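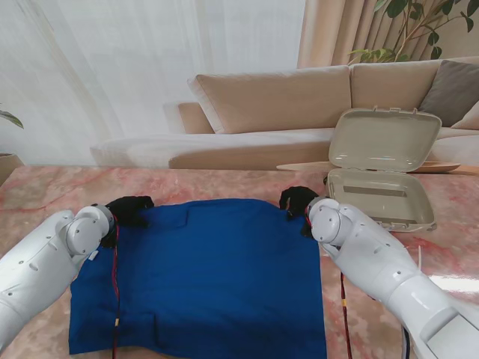
I only said yes to the Sorard Hill Rally because Margus Raudsepp caught me at half past five in the morning, and I'd agree to anything at that hour. His regular navigator had done her knee in. Could I read a map? I could. Could I read one going sideways? Well, I said, how hard can it be.

So that was January, and that was me, wedged into a car older than I am with a torch in my teeth and a bag of wine gums down my boot. The car was a Bellamy — you won't have seen one, they went bust before they'd built 700 — and it smelled of hot oil and somebody's dog. Margus loved it the way other men love their mothers. He patted the dashboard before every stage, and I got into the habit of patting it too.

The first two stages were fine, if your idea of fine is shouting numbers at a man who already seems to know them. I lost my place once, made up a left-hander, and luckily there was one. Margus said nothing. He just went round it.

We pulled into the service halt at Wivness in sixth, which was about five places better than we had any right to be, and Farah Hidayat was waiting by the van with tea and a face like a wet weekend.

"Your rear shock's gone," she said, before I'd even got the door open.

"It's been gone since last year," said Margus.

"Then it's gone again."

She had twenty minutes and she used all of them, flat on her back in the slush, swearing in two languages while I held the lamp and tried not to drip on her. Across the yard Ya-wen Wei and Cheng-en Chou were sitting on the bonnet of their shiny coupé eating soup. They were leading. They'd had time for soup! Ya-wen waved her spoon at me and I waved back with the lamp, and Farah told me exactly where I could put the lamp if I did that again. 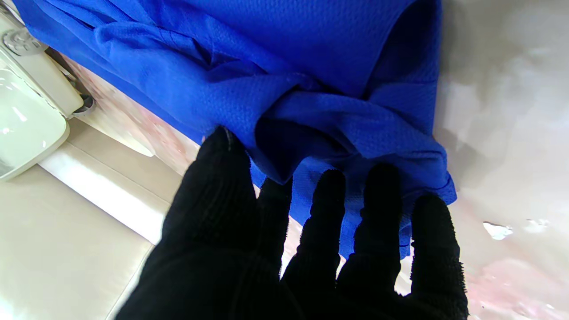

Part Two: Over the Top

The last stage goes up from Wivness, over the moor and down through the forest to the old quarry. It had snowed since the recce. My notes said "crest, flat out, 400, tightens right" in the handwriting of a woman who'd been standing in sunshine when she wrote it.

"Crest," I said. "Flat out?"

"Is that a question?"

"A bit, yes."

He laughed, the swine, and kept his foot down. The Bellamy left the ground. I remember the engine note going up and up and a wine gum floating past my nose — a green one — and then we landed with a bang that shut my mouth for me.

"Right!" I yelled. "Tightens right!"

We came round it mostly backwards. There was a ditch, and in the ditch was the coupé, lights still on, with Cheng-en standing on the bank holding up his thumb to say they were all right. Ya-wen was next to him, arms folded.

Margus stopped. I hadn't told him to.

"There's a rope behind your seat," he said.

I got out to fetch it.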